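Idside Open Day at the Shojaei House
Walk-through checklist, hand-held gripper table
Checked 4/2/23, before doors and again during the first session
Job no. 2913

OK = fine as found
FIXED = sorted out on the spot
OPEN = somebody still has to deal with it

My comments go under each line. I know the form only leaves room for three words, but I've never managed that in my life and I'm not starting now!

BEFORE VISITORS COME IN

1. Front door and hallway clear. OK
Wide enough for a stroller. The Fasov crates from the January visit have finally gone to storage, so you no longer have to turn sideways at the coat hooks. Hooray.

2. Visitor sign-in sheet out, with pen. FIXED
Sheet yes, pen no. I left mine. I would like it back (it's the good one).

3. Emergency numbers posted where the demo lead can see them. OK
Taped inside the cupboard door with the door propped open. I'd still like a second copy on the wall, but it passes.

4. Extinguisher within reach and in date. OK
Tag no. 254. Needle in the green, pin in place. Please don't hang jackets on it. I moved one this morning and I moved the same one again after lunch.

5. First aid kit stocked. OPEN
Low on the small bandages. Plenty of everything else. I put it on the shopping list, so whoever does the shopping, please read all the way down.

THE DEMO TABLE

6. Table steady, no rocking. OK
I leaned on every corner and then sat a toolbox on it. Solid.

7. Tablecloth lying flat, no folds to snag a fingertip. OK
I had my doubts about the patterned cloth when Idside first sent over the plan, with all those starfish and gift boxes and teacups. A plain one would be easier on the eyes. But the whole idea of the day is to show people the job on an ordinary household table, and ordinary tables have busy cloths on them, so fine, it stays. Just smooth it out between sessions. The knits drag it.

8. Items on the table soft and safe for kids to handle. OK
Knitted things, sponges, bits of cloth, a packet of tissues. I went through the pile by hand looking for pins, buttons hanging by a thread, tags with plastic barbs, that kind of thing. Pulled one safety pin out of a sock and put it in the drawer.

9. Both grippers open and close fully, nothing sticking. OK
Tried each one empty first, then on a sponge, then on something knitted. The left one felt a touch stiffer to me, but it went through its whole range and came back every time. If it gets worse, set it aside and call me before you reach for the spray can. Oil on fabric is a mess and I'm the one who has to write it up.
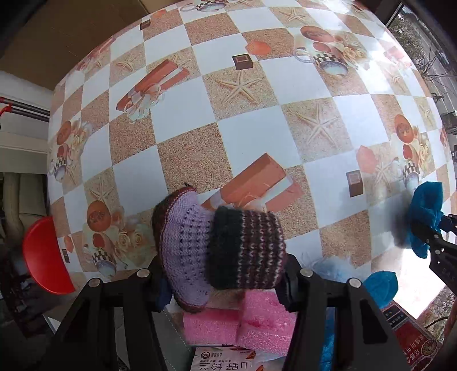

10. Pinch points explained to anyone who picks up a gripper. OPEN
I listened to the welcome talk twice. It's a friendly talk, and people laugh in the right places, but the part about keeping your other hand away from the joints comes after folks already have a gripper in their hands. Move it up! Say it first, then hand the thing over. Long sleeves and dangly bracelets belong in the same sentence.

11. One person per gripper, nobody reaching across. OK
The demo lead handled this well. When two pairs of hands were working, they kept to their own sides and called out before going for the same item. I'd love to see that calling-out habit become part of the script, because it was the demo lead's own idea and it isn't in the Cirkine handbook at all.

12. Glare. OPEN
You get strong sun on the window side of the table. I stood there squinting and couldn't tell where the cloth's edge was. It's a comfort problem more than a hazard, but a person who can't see well grabs badly, and then somebody else's knuckles are in the way. Draw the curtain or turn the table. I don't mind which.

THE SORTING BOX

13. Box placed where people can reach it without twisting. OK
It sits right beside the table, and I could get to the far end without leaning. My back is a fairly good judge of this stuff. Shorter visitors will want to stand closer than I did, and there's room for them to.

14. Box not overfilled. OK
Stop before things rise over the rim. Once the pile is up there the top items slide, people chase them with the gripper, and off we go under the table on hands and knees.

15. Rim free of sharp spots. OK
Ran a bare thumb along all four sides, inside and out. Smooth.

16. Rule for dropped items. FIXED
There wasn't one, so I wrote one on a sticky note: leave it until the demo lead says go, then pick it up by hand. No fishing on the floor with a gripper. Someone please type it up nicely, since my handwriting scares people.
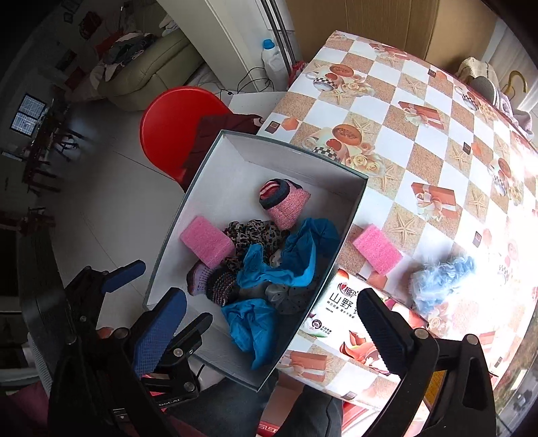
17. Reset between groups. OK
Tip out, spread out, smooth the cloth, wipe the finger pads. The crew got faster every time I watched, and I was a little jealous of how tidy they kept it. One small thing: the tissues are for handling in the demo, so please put a separate pack out for noses.

THE REST OF THE ROOM

18. Cables. OPEN
Anything thin and black on a pale floor is easy to see when the room is empty and very easy to forget when it's full of people. Keep the loops back by the pillar and tape down whatever crosses a walking path. I had gaffer tape with me but I'd used the roll up by the time I got that far.

19. Seats near the table. OPEN
Push them in or take them away. I caught my shin on one and said a word that I hope the first group didn't hear. Visitors who need to sit should sit, of course, but give them a spot with a clear way out.

20. Cardboard standing on end. OPEN
Lay it flat or get it out of the room. Tall sheets go over with one bump from a backpack. They won't hurt much, but they'll startle a person holding a gripper, and I'd skip that.

21. Group size. OK
We agreed on groups of 2 at the table with everyone else watching from back by the sofa. It worked nicely. A family wanted all the kids up at once and the demo lead said no with such good cheer that they hardly noticed. Well done!

22. Footwear. OPEN
The tile is smooth. Socks are a bad idea on it and I saw socks. I know it's a house and people want to be polite about shoes, so maybe a basket of grippy slippers by the door? The Cirkine folks had those at their own place and everybody loved them.

23. Ventilation and temperature. OK
A bit warm by the window after an hour. Crack it open in the break.

AFTER THE LAST GROUP

24. Grippers wiped, closed, back in their case. OK
Case latches both catch. Don't stack anything on top.

25. All small items accounted for. FIXED
One sock was missing. It was in my jacket pocket, where I'd put it while looking for the pin. Sorry!

26. Charging. OK
Nothing left on charge with the house empty. I checked every outlet, including the one behind the furniture that always gets missed.

SIGN-OFF

Fine to run the afternoon sessions with the open items above, provided the pinch point talk gets moved before the next group comes in. I want the cables and the cardboard done today too. The curtain, the slippers and the bandages can wait for the next visit, and I'll bring more tape. I've set aside 3 blank copies of this form in the kitchen drawer, under the takeout menus, for whoever checks the Fasov table next.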